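By December the planner had a name, Delaunay, and the habit of a shy dinner guest. It would reach for the towel, think better of it, and reach again from a slightly different side. I had been writing its software in the back bedroom in Mulstead ever since Cuka let me go, and I had come to feel about its hesitations the way one feels about a child at the top of a slide.

The trouble lived in the grasp scorer. It ranked 200 places where the cloth might be pinched, and whenever two of them scored nearly alike it went back and forth between them, politely, until the timer ran out.

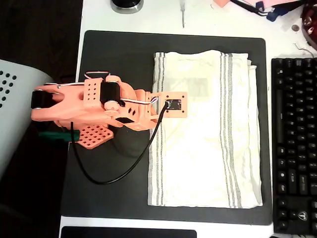
So I gave it a little stubbornness – a penalty for changing its mind, 16 lines, most of them comments. Then I sat back with my tea and started run 377, and I will admit that I talked to it, as I used to talk to the old car on the hill outside Drisutberg. The log scrolled along. Candidate chosen, candidate kept, candidate kept. I had never seen that word three times in a row, and I put the tea down very carefully, as if the table might startle it.

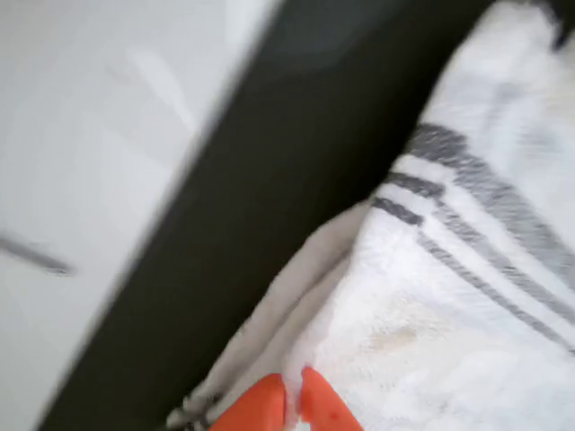
My sister, who had been listening on the phone all this while, wanted to know whether a penalty for changing its mind wouldn't make it go on being wrong, once it was wrong. She had been married to a man like that, she said, and it had taken her years to find the setting.

I told her the penalty faded with time. She asked how quickly, and I opened the file again to look.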